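地下室转轮除湿机再生排风该怎么走？和隔壁的压缩机式能不能混着用？

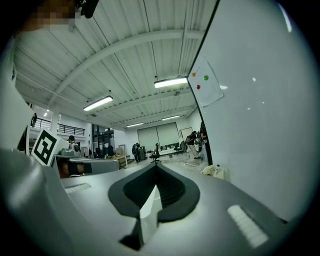
发帖：Sumska的冬天

大家好！潜水很久了，终于轮到我来问一个问题，先谢谢各位愿意往下看的朋友。

情况是这样：我们在 Vistham 有一间半地下的小库房，用来放种子和一部分纸质标本。以前一直用一台普通的压缩机式除湿机，夏天表现特别好，水箱一天要倒两次，我还挺有成就感的。可是一到冬天就不行了，库房里温度掉到十度以下，蒸发器一直结霜，机器大半时间都在化霜，湿度死活压不下去。标本袋摸上去发软，我看着很心疼。

后来同行推荐我换转轮式的，我就从 Andreadis 那边收了一台二手小型机，处理风量标的是每小时 200 立方米。装好当天晚上湿度就往下走，我高兴得差点睡不着！但是用了两个多星期，问题也出来了：

再生排风我现在接了一根铝箔软管，从墙上原来的通风孔出去，软管长 6 米，中间绕过一根梁，有两个弯。管子里有水声，低的那一段轻轻一晃就哗啦响，应该是冷凝水积在里面了。前几天水倒流回机器出口附近，吓得我赶紧关机擦干。

还有，湿度降到百分之四十五左右就不动了，离我想要的百分之三十五还差一截。门是密封条加闭门器，平时一天开不了几回。

所以想请教：软管积水怎么处理才算治本？排风管要不要保温？湿度下不去是机器太小，还是我哪里装错了？另外老的那台压缩机式扔了可惜，能不能两台一起开？

资料我能找到的都看了，英文说明书也啃了一遍，越看越觉得这东西有意思，就是有些地方写得太简略。欢迎大家尽管挑毛病！

Hanane Helmy

好问题，而且你描述得很细，答起来很痛快！我自己管过一个低温干燥间，再生管积水这个坑我踩得很结实，下面按我的经验慢慢说。

先说积水。转轮机的再生排风又热又湿，刚出机器的时候露点很高，碰到冷的管壁马上就结露。铝箔软管壁薄，又有波纹，水挂在纹路里流不走，再加上中间下垂，就成了一个存水弯。存水多了以后管子的通风截面变小，再生风量跟着掉，转轮烘不干，处理侧的湿度自然就下不去。你说的两个毛病，我很怀疑是同一件事。

改法不复杂。把软管换成内壁光滑的硬管，镀锌铁皮或者耐温的塑料管都行，用塑料的话一定要看清楚耐温等级，再生出口的温度比很多人想的要高，普通排水管会软掉。整根管子从机器出口往墙外一路向下倾斜，每米降两厘米就够用。如果墙上的孔比机器出口高，没办法往外倾，那就在管路最低点开一个小孔，接一根细的排水管，下面做个小水封，免得热湿风从这里漏回库房。长度也尽量缩短，那根梁如果能换个位置避开，少一个弯，阻力会小很多。

保温要做！尤其是从机器出口到墙这一段。保温有两个好处，管壁不那么冷，冷凝会少很多；热量也少散进库房一点。室外露出来的那一小截可以不包，出口朝下弯，装防虫网，网眼别太密，太密了容易被灰糊住，冬天还会结冰。

接下来是很多人会漏掉的一点：再生进风从哪里来？你帖子里没提。如果再生进风也是从库房里抽的，那等于你一边除湿一边把库房的空气往外排，外面的湿空气就会从门缝、墙缝补进来，怎么密封都没有用，房间是负压的。正确的做法是再生进风从室外或者隔壁不要求干燥的房间取，进口加一个粗效过滤。进风口和排风口要拉开距离，别装在同一个窗井里，不然刚排出去的湿气又吸回来了。我当年就是把两个口装在同一面墙上，离得很近，折腾了整整一个 March……哦，写顺手了，是三月，后来把进风口挪到拐角另一面，湿度当晚就动了，我在走廊里开心得直跺脚。

判断是不是负压很简单，门开一条细缝，拿一条薄纸巾凑过去，看它往里飘还是往外飘。往里飘就是负压。理想情况是处理侧略微正压，纸巾轻轻往外飘。

机器大小的问题，光看风量说不准，得知道库房体积、墙面有没有做防潮层、每天开门多少次。半地下室最麻烦的是墙和地面本身在渗湿气，裸露的砖墙或者没有做过膜的水泥地，湿气是源源不断的。你可以拿一块厚塑料布，四边用胶带贴在地上，放一天一夜再揭开，如果底下颜色变深或者有水珠，那就先处理地面，机器再大也是在跟土壤较劲。

两台一起开完全可以，我还挺推荐的！夏天温度高、湿度高的时候，压缩机式效率很好，让它先把湿度拉到百分之五十五上下，剩下的交给转轮机去压。冬天就把压缩机式关掉，单开转轮。两台的湿度设定一定要错开，别设成一样，也别让转轮的干风正对着压缩机那台的探头吹，不然它会以为房间已经很干，早早就停了。

最后提醒一下种子：别降得太快。有些大粒的种子干燥太急会裂，标本纸也会翘。一次往下调 5 个百分点，稳两三天再继续，比较稳妥。改好了一定回来说说结果，我很想知道！

Ivdale老陈

楼上讲得太全了，我补几句实际操作的。

二手转轮机到手先看两样：滤网和转轮密封条。滤网堵了，处理风量能掉一大截，拆下来对着灯看一眼就知道。密封条磨损以后再生侧的热湿风会直接串到处理侧，表现就是湿度降到某个数就卡住，跟你说的很像。断电，等机器彻底凉了再开盖，沿着转轮边缘看一圈，有缝或者毛边就换，配件不贵，自己能换。

再看转轮转不转。听着风机响不等于转轮在转，有的机型皮带松了以后转轮就停在那里，短时间还能除一点湿，之后就没用了。转轮走得很慢，在边上用铅笔画个记号，过几分钟再看位置变了没有。

我那台用了二十多年的老机器就是皮带的问题，换完跟新的一样，特别有劲！

湿度计也查一下。便宜的电子表差几个点很正常，用饱和食盐水放在密封盒里校一校，二十多度的时候稳定读数应该在百分之七十五附近。我手上五块表，校完以后能信的就两块，哈哈。

窗台上的豆子

不用那么麻烦吧，买几大袋硅胶放进去就好了。我家鞋柜就是这么弄的，效果超好！变色了放烤箱里烘一烘还能接着用。

不过你那个库房好像大一点，可能要多买几袋……种子的话分装到密封罐里，每罐放一小包，我觉得也挺好的，至少冬天机器坏了不会一起遭殃。

分享 28　评论 6

相关内容
除湿机化霜太频繁，是冷媒少了还是室温太低？
种子库湿度设多少合适：几种常见做法的比较
转轮再生加热管更换记录
半地下室水泥地做防潮膜的先后顺序
饱和盐溶液校准湿度计，哪种盐最方便？
二手除湿设备验机清单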